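3.2 Length and Content of the Notices

The notices from the Rivadeneira archive are longer than those from Trolard. In the Trolard material a death notice often has only three sentences: the name and age, the place of death, and the hour of the service. The families in Rivadeneira, on the contrary, write a small life story. They mention the first job, the church, the garden, the dogs. Of the 446 notices in our collection, the longest one comes from this archive and names four generations of the same family.

We coded each notice by hand. Two readers worked separately and compared their results in October. When they did not agree, a third reader, Elżbieta Pietrzak, made the decision. Most of the disagreement was about the word "peacefully". One reader counted it as information on the death, and the other counted it as a fixed phrase without own meaning. We decided for the second solution, and we kept it also for "suddenly" when no cause was given.

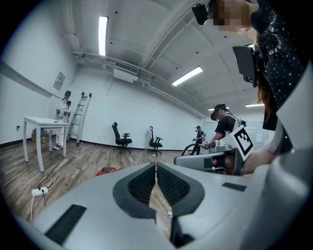
Figure 4. Light gray hand-held gripper with two dark gray finger pads, each with a black textured mesh inner face.

The order in which the relatives are named was more stable than we expected. The husband or wife comes first, then the children, then the brothers and sisters. Friends come last, if they are present at all. In nine notices a neighbor is named before the grandchildren, and all of these were written for persons who lived alone. Hậu Lưu has suggested that such notices were prepared by the neighbor, but the archive does not keep the name of the sender and we could not check this.

The funeral home has also an influence on the text. Notices sent through Brestetti follow a printed form, and the sentence on flowers and donations stands always at the end. Where the family wrote without a form, this sentence can be found in any position, and in some notices it is missing. For this reason we do not use the position of the donation sentence in the comparison of Section 4.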